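Umomden workspace - monthly room check, August
Filled in by Shirley Hulme

Right, my turn with the clipboard again! Same sheet as last time, comments where I had any.

1. Lights - OK. All the long tubes came on when I flicked the switch and I stood under each one for a bit listening for buzzing. Last month's flicker by the door seems to be sorted.

2. Ceiling and beams - OK. It's a high one so I can only do this from the floor with my neck cricked, but no stains, no flaking paint that I could spot. Someone with better eyes is welcome to have a go.

3. Pipes and ducts along the back wall - OK, no drips. I ran a dry cloth along the skirting underneath and it came up dusty but dry.

4. Air conditioning - NEEDS ATTENTION. It cools fine, but the filter is overdue (the Cumow people said every 30 weeks and we're at 47). I've rung them and left a message. Please don't poke at the vent with a broom handle in the meantime - yes, I heard about that.

5. Wall panel, left side - OK. Cover shut, nothing stacked in front of it.

6. Ledge under the panel - OK now. I moved two mugs and a very sad plant. If the plant's yours, it's on the kitchen windowsill having a drink.

7. Blinds - MINOR. They all go up and down, but the cord cleat nearest the corner is loose and I'd like it screwed back properly before we have the families in. Job number 56 in the repairs book.

8. Wooden floor - OK. No lifted edges, no splinters. It does get slippy after polishing, so could whoever does it put the sign out and leave it out for a good hour?

9. Fire exit - OK. Opened it, walked through, walked back, took around 7 minutes because I got chatting to the chap from Troncoso next door.

Still open: filter, cleat. I'll look at both again next month.

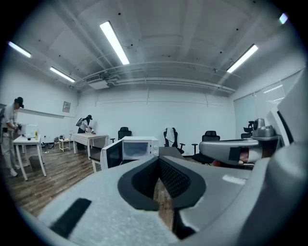

Main room, with the blinds down and the lights on.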